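Cable snag (manipulators)

A cable snag is a fault in which a wire routed outside a robot arm catches on the arm, the tool or a nearby object, so that a joint is loaded or a connector is pulled. It is most common at the wrist, where a sensor lead must follow several rotations. Early signs include brief signal dropouts and a rise in motor current at one repeatable pose.

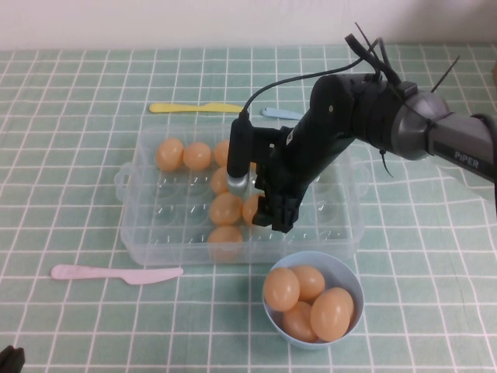

Can a snag damage goods without stopping the arm? A lead under tension can shift a wrist-mounted sensor, and the gripper then closes off target while the joints report normal positions.

In the Gitatia bench trials, run by Kam-wah Chang, an externally routed lead failed after some 3,000 cycles. The break lay inside the jacket, 40 mm from the plug, and showed only when the wrist was turned past 110 degrees. The revised routing used a longer service loop and a clamp on each side of the joint. Trimmed tie ends were turned away from the lead.

Comments (2)

Hidel: Was the 40 mm measured from the plug face or the strain relief?

Jerkano: Plug face. We had the same break on a Monday shift and swapped two sensors before checking the lead.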